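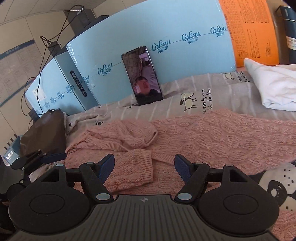 Knitwear Care: Your Questions Answered

We get a lot of letters about sweaters at Golivent, especially once the weather turns and everybody's favorites come out of the drawer, so we've gathered up the ones we hear most.

Should I fold my sweater or hang it?
Fold it, please! A chunky cable knit is heavy, and on a hanger the shoulders stretch into little points that are awfully hard to coax back. Lay it face down on the bed, bring the sleeves across the back, and fold it up from the hem in two easy turns.

How often does it need washing?
Less often than you might think. If you wear a shirt underneath, every five or six wears is plenty, and a night spread out in the fresh air does wonders in between.

What is the best way to dry it?
Flat on a towel, patted gently back into shape, with the cuffs and hem pushed together so the ribbing stays snug. Allow some 60 hours for our thickest Mandano pullovers (we know, it feels like forever).

Can I pack it away for the summer?
Of course. Wash it first, let it dry all the way through, and tuck it into a cotton bag. Most of our customers do this in March or a little later.

My question isn't here. What now?
Write to us any time and we'll answer within 2 working days.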